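Long one tonight, so put the kettle on. I've been giving our simulated kitchen cell at Navberg its summer going-over, and a few of you asked how a cell that only lives on a computer can need looking after. Oh, it does!

1/ First job is always the gripper. I open the fingers as wide as they'll go and look at them from the wrist camera, with the arm tipped well over, as a bad mounting angle shows up much sooner that way than when everything is nicely level.
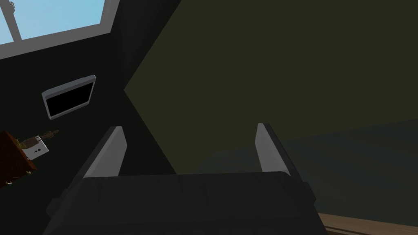
Fingers open, nothing between them, wall screen off behind.

2/ Then the finger travel. The model we had from Skurnero came with the two fingers closing at slightly different speeds - hardly anything, but enough to nudge a small handle sideways before you've got hold of it. I reset both to the same value and ran 618 empty closes overnight. 7 of them stalled, all down to one stiff joint limit, now loosened.

3/ After that comes the approach to the cabinet knob, my favourite bit and the one that eats the whole afternoon. I bring the gripper in low and line the gap up with the knob before going any nearer.

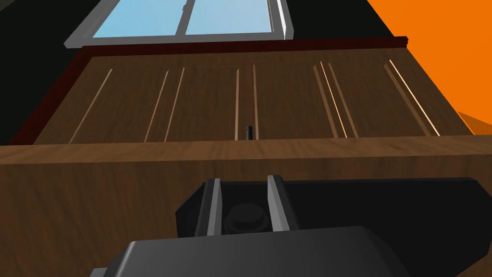

If you're off to one side, one finger touches first and the contact solver gets ever so cross about it, so please do be patient here and move in tiny steps.

4/ Last of all I save the wrist offset under a new name (never over the old one, I learnt that in June) and write it in the cell log. Mine reads 10/07/2020, offset file 493. Goodnight all, and do send me your own settings if you run the same cell!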